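Kellberg Shared Workshop
Projects – Gallery – Household Handling Arm

Introduction

The Household Handling Arm is a member-led build at the Kellberg Shared Workshop. Its purpose is to establish how far a small bench-mounted arm, assembled from parts that members can buy or print for themselves, can be made to pick up, fold and put away ordinary cloth items. Work takes place on Thursday evenings in the rear bay, and all drawings are kept in the project folder at the front desk.

The gallery on this page is intended for members who have asked to follow the build without attending sessions. Captions have been kept short. Members requiring fuller technical information should consult the build log, which is organised by part and is updated at the close of each session.

Laundry was chosen as the first subject after some discussion. Rigid objects such as blocks and cups had been used during the early fitting of the arm, and the group was satisfied with the results. Cloth presents a different order of difficulty. It changes shape as it is lifted, it offers no fixed edge to grip, and two layers are readily mistaken for one. The group also wished to work with articles that any member could bring from home.

Gallery: the laundry layout

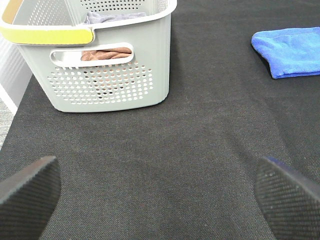
Basket and blue cloth on the dark work surface, from the wrist camera, with the gripper fingers spread.
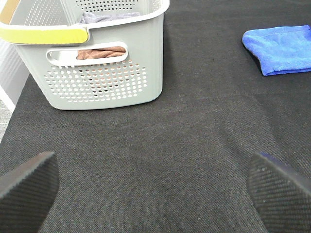
Perforated basket with the yellow section of its rim to the left. Textured pads on both gripper fingers.

The arm

The frame of the arm follows the published Zollen pattern, with the forearm lengthened to suit the width of our bench. Fully extended, it reaches 707 mm from the centre of the base. The base plate was cut in the metalwork area and is held to the bench by 6 bolts, which must be checked for tightness before power is applied. The shoulder and elbow joints use Brendard geared motors. These were selected for their low noise, as the rear bay is shared with the bookbinding group.

The total spent on parts to date is £565. This figure includes the motors, the control board, the wiring and the first set of fingers, but excludes printed parts, which are charged to the workshop's general material account. A further request for funds will be made once the design of the wrist has been settled.

Gripper and finger pads

The gripper has been revised more often than any other part of the machine. The first pads were smooth and allowed thin cotton to slide out during lifting. A textured surface was adopted in their place and has been retained. Opinion remains divided on the best angle for the tips – a steep angle is well suited to reaching into a container, while a shallow one holds a flat edge more securely.

Members who wish to print a set of fingers for comparison may use the file in the project folder. Pads should be fixed with the contact adhesive supplied and left overnight under a clamp. Please mark each finger on its inner side with the date of printing and the initials of the maker.

Control and recording

The control software was written by members and runs on the workshop's older desktop computer. Movements are guided by hand with a Quiroga controller, and each guided run is stored together with the view from the wrist camera. To date, 235 runs have been stored. A run is kept even where the cloth has been dropped or missed altogether, and the outcome is entered in the log by the member at the controls.

Members are reminded that the wrist camera lens should be wiped with the cloth provided and with nothing else. The cable along the forearm must be left slack at the elbow. Two cables have already been replaced, and the cost of a third will be met from the project's own budget.

Safety and access

The arm may be operated only by members who have completed the bench induction. One person is to remain within reach of the stop switch at all times. Loose sleeves, scarves and lanyards must be removed before entering the marked area, and the arm must be returned to its rest position before the power is switched off.

Visitors are welcome to observe from behind the rail between 7 pm and 9 pm. Donations of clean hand towels and small cotton articles may be left at the front desk, marked for the project. Items with buttons, zips or metal fastenings cannot be accepted at present.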